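### 3.2 What people meant by "a portion"

I came into this part of the study thinking the portion question would be the easy one. We asked 104 households in Brellumham to write down what they served at the evening meal, in their own words, and I figured we'd get grams or cups or at least "one helping." What we got was dishes. "A bowl." "The small bowl." "One plate, not heaped." Ayodele Akinola, who did the coding with me, started a running list of these in October and it filled most of a notebook.

So we changed the plan a bit. We went back to 87 of the households (the rest had moved or stopped answering) and asked them to fill their usual dish with dry rice up to the level they'd call normal, then tip it into a measuring jug. I love this method - it's cheap, it's quick, and people enjoy it far more than a food diary. The largest "normal" bowl came out at 900 ml, which is a lot of soup! The person who served from it had written "small bowl" on the first form.

Olumide Oyewole had warned me about this after the Nirley pilot, where the same word covered very different amounts from one kitchen to the next. I should have listened sooner. The words people use seem to be relative to the other dishes in their own cupboard, so a "small" bowl is small next to its neighbors and that's all it tells you (see Figure 2).
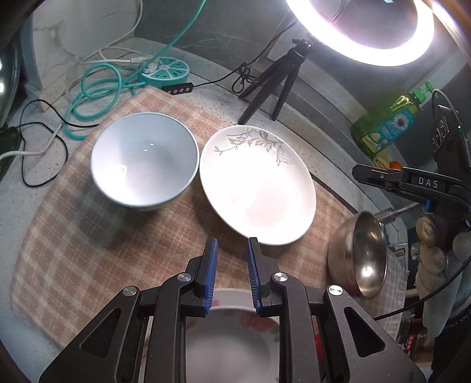 **Figure 2.** Tableware on a checked cloth, with a floral-rimmed plate and a deep white bowl.

Shape gave us trouble too. Depth is hard to judge from the top, and people who served from deep bowls were the ones most surprised by the jug. Plates were a different headache, mostly because of rims. Some people treat the rim as off limits and some pile right over it, and we hadn't asked which. We added a rim question for the Wokance round, and 85 households answered it. I'd keep it in any future version of the form, right after the question on second helpings.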